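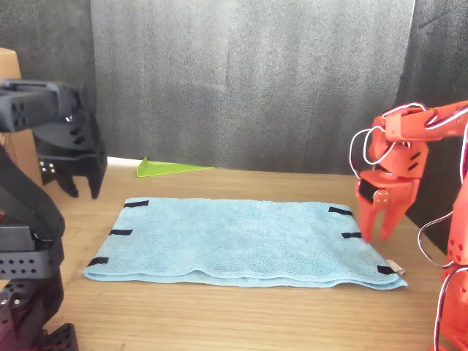
The long way home from the pool

Blažena Oravec has been swimming at the Derell baths since she was 7, and she will happily tell you (over a second pot of tea, if you let her) that the water was colder then and the lockers were nicer. I went along one December morning, a bit after six, and found her already at the shallow end with her cap on, chatting to anyone who'd stop.

The morning crowd is a lovely, talkative lot. Reet Zariņš drives in from Rahman, 17 kilometres each way, and swims her laps in a lane she has come to think of as her own. Afterwards they all wander over to Zundora for raisin toast, still with wet hair, and the arguing about the cricket begins!

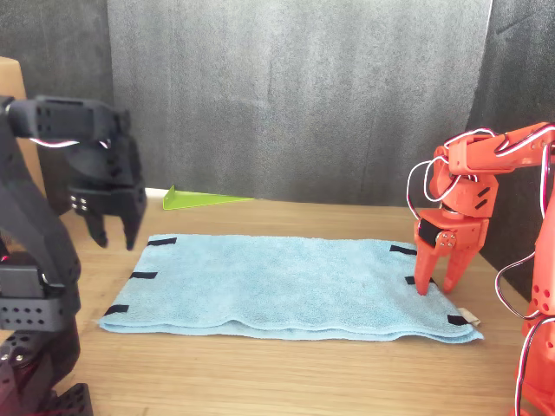 What to bring

Goggles, a coin for the locker and a towel you don't mind using every day. Blažena likes an old cotton one, washed without fabric softener and dried on the line. Bring a warm jumper as well, even in summer, as the walk to the café catches the breeze off the harbour.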